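Okuvell Small Mammal Group
Minutes of the winter meeting, 12/21/25

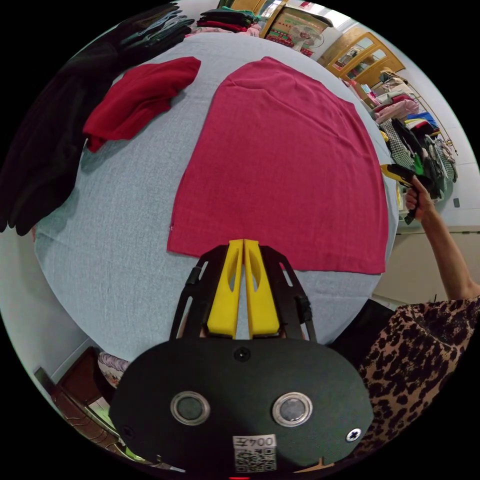

Magenta-red top laid flat, with darker clothes to the left.

Present: Hongmei Peng (chair), Peiyu Liang (minutes), the two Caos, Fenska, Prelitz, and the usual back row. Apologies from the website team, which is one person.

1. Minutes of the last meeting
Accepted, after Prelitz asked that "argued" be changed to "discussed at length." Changed. Prelitz then discussed the change at length.

2. Harvest mouse nest survey
Hongmei gave the results for Fenska Meadow, which Fenska would like it noted is only named after his grandmother and carries no privileges. The group searched 286 plots and found 60 nests. Most were in the tall grass along the ditch, at knee height. The short grass by the parking lot, which the group has searched faithfully every year at the request of the elder Cao, again produced a golf ball.

The elder Cao said that absence of mice was also data. The chair agreed and asked whether the golf ball was data. Left open.

It was agreed to drop the parking lot plots next year and put the time into the far bank, if anyone can find the key to the gate. Peiyu believes Fenska has it. Fenska believes Peiyu has it.

3. Shrew fight footage
The younger Cao played the trail camera clip of two shrews going at each other beside the compost bay. It lasts seven seconds and was watched nine times. Opinion was divided on whether this was a dispute over territory or over the beetle visible at the start, and on which shrew won, given that both leave at speed in opposite directions. The beetle stays where it is throughout and was generally felt to have come out ahead.

Hongmei reminded members that shrews are loners outside the breeding season and that a squeaking match is normal when two of them meet. She would prefer that the clip not be posted under the title suggested by the back row.

ACTION: younger Cao to post the clip with a title containing the word "shrew" and no reference to boxing.

4. Live trapping
Permission for the spring session has come through. Traps go out in April, weather allowing. There was a long exchange about bedding. Prelitz favors hay, Fenska favors whatever is in the shed, and what is in the shed is hay.

The rules on checking times stand as before. Traps are to be checked at dawn and again before dusk, and anyone who signs up for dawn is expected to know when dawn is. Shrews must have food in the trap as well as bedding – casters, not just grain – and the person who left grain only last spring knows who they are and has said sorry.

ACTION: Peiyu to draw up the rota. Fenska to count the traps, including the one he is using as a doorstop.

5. Money
The balance is $608. Prelitz proposed a second trail camera. The elder Cao proposed replacing the first one's strap, which is currently a belt. Hongmei proposed doing the strap now and looking at camera prices before the next meeting. Carried, with Prelitz abstaining in a marked manner.

6. School talk
Hongmei will repeat her talk on owl pellets for the fourth grade. Last time the class took apart every pellet she had brought and asked for more, and one child identified a vole jaw before she did. She would like a helper this time, preferably one who knows vole jaws. The younger Cao offered.

7. Any other business
The newsletter still has a vole on the cover described inside as a mouse. Three readers have written in. Peiyu apologized on behalf of the newsletter, then in person, being the newsletter.

Prelitz asked whether the group might consider bats. The chair said the group might consider bats at the next meeting – Prelitz asked that this be minuted, and it has been.

Next meeting: to be fixed once the gate key is found.

Minutes taken by Peiyu Liang. Corrections to the chair, please, and in writing.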